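Minutes – Morar Yarn and String Club, 27 Oct 2018

I took the notes again, so any mistakes are mine and you can tell me off over coffee. We met in the side room at the Castaño Hall and got going a bit late because the hall key was sticking.

Present: nine members, plus three people trying us out. Hello to the new people, and please come back!

Last minutes. Read and agreed. One fix – the August notes said the cotton cord came from Zevari, and it came from Vudari. I've changed it on the master copy.

Money. We have $301 in the account after paying for the room. The cord order was bigger than last time and I had a small wobble when I saw the bill, but the stall at the summer fair more than covered it. Dues stay the same until spring. I still have two envelopes with no name on them, so if you paid in cash in August, please let me know.

The big cord count. We finally did it! There are 1533 yards across all the tubs, which is a lot more than I would have guessed (I lost a bet). The greens are low. The natural jute is not low at all and everyone is asked to think of something to make with it, please, anything.

Winter workshop. Long talk about this one. Some of us want wall hangings, some of us want knots and bracelets so the kids can join in. We voted for knots. Red and blue string for the practice pieces, as it's much easier to follow which end is going where when you have two colors. I said I'd write up the handout and I'm already sorry I offered.

We also went back and forth on whether people should start with string cut to length or cut their own. Cut to length won, but only just. Scissors will be out on the table either way.

String on the table. We talked about laying things out loose before a session versus keeping everything wound up on cards. I'm on team loose – it's nice to see the colors before you pick one up – but I do take the point about tangles. 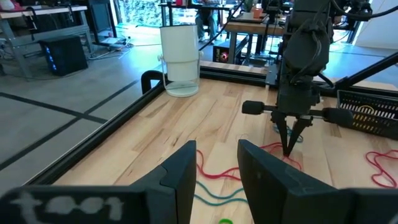

Red and teal-blue string on the butcher-block tabletop.

Agreed that we'll put out a few loose strings per table and keep the rest on cards. Anything in a real knot at the end goes in the scrap jar and does not get shoved back in the tub.

Any other business. The Zevari catalog is in the blue folder if you want a look. Someone left a gray scarf in August and I still have it. Could whoever borrowed the big winding tool bring it back next time?

To do: handout (me), green cord order (me again), labels for the tubs (still open, hint hint).

Next meeting same room, same time. Bring a mug.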